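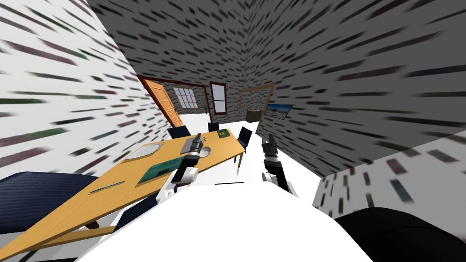

Akash Tomar wrote to us in July that a gripper test without a real table under it was worth nothing to him, and would we please stop sending him simulator numbers. Fair. We printed the email and stuck it over the coffee machine. Then we kept the simulator and built him a real table too.

About us

Flirora is a small test shop for grippers, arms, cameras and controllers. You send us hardware, or the name of hardware you're thinking of buying. We try it against whatever else is in the running and write up what happened. That's the business.

We don't sell grippers. Don't take a cut from people who do. Asked twice a month, so it's up here near the top.

What we do first

Simulator. Always. Two arms on a white body, a dining room, a long table with everyday stuff on it. Plate, bowl, book, pen. The dining room is our standard room and it's dull on purpose, we want you to look at the reach and the finger angle and not the decor. Chairs stay in because chairs are what arms bump into in peoples homes.

The view is from the robot's side, very wide, so the walls lean and the table runs off at a slant. New customers ask if we can straighten it. We can. Mostly we don't, the controller has to work with the wide view and so should the person judging it.

A standard comparison is 20 tasks per gripper. Thin things, flat things, round things with a rim. Pens are the worst. Flat-lying books a close second, get a finger under the cover or go home. Same tasks, same order, same start pose for every gripper on the list.

Then the bench

Whatever survives the simulator goes on a real arm. We have 17 grippers on the shelf right now, most of them on loan, some ours. Two-finger mainly. A couple of soft ones. One with suction that we like more than we expected to.

Bench runs take longer than anybody wants. Mounting plates, cables, firmware, the cable again. Quote is some 28 working days from the box arriving to the report leaving. Faster if your connector is a normal one. Please send the connector.

How we got here

Started as the test corner of Tillex, back when Tillex still made its own controllers. When they dropped controllers the corner had a shelf of arms and no boss. We took over the lease on the back half of the building and picked a new name in one afternoon. (It doesnt mean anything. We checked.)

First paying job was for Rusnák. Three wrist cameras, one question: which one still sees the fingertips when the gripper closes. Answer was one out of three, and only with the mount turned sideways. They're still a customer. They still send us things in too much tape.

Maltent came later and is the reason we do controllers at all. They wanted two arms over one table without the elbows meeting. Took us all of spring. We logged 1112 runs on that job and kept every one, including the bad week.

What you get

A report, plain words, the scores on page one. Video of every failure, not just the nice picks. Settings files so your own people can run it again. A phone call if you want it, lots do.

What you don't get: a winner if there isn't one. Sometimes two grippers come out level and we say so and you pick on price. One customer was quite annoyed about that. Came back tho.

Simulator scores and bench scores are printed in seperate columns and never averaged. See the email over the coffee machine.

Working with us

Tell us the arm, the payload, and the three objects that give you the most trouble. Real objects if you can post them. We've had spoons, hair clips, a bag of hinges. All useful.

Visits fine, mornings best, bench is loud after 2 pm. Ring the bell on the side door, front one is Tillex and they'll just send you round.

Hiring: one bench technician, part time to start. You should be OK with small screws and with writing down what went wrong before you fix it. No degree needed. Send a short note and something you've built or taken apart.

Loan hardware goes back at your cost unless we broke it. If we broke it we'll call you the same day.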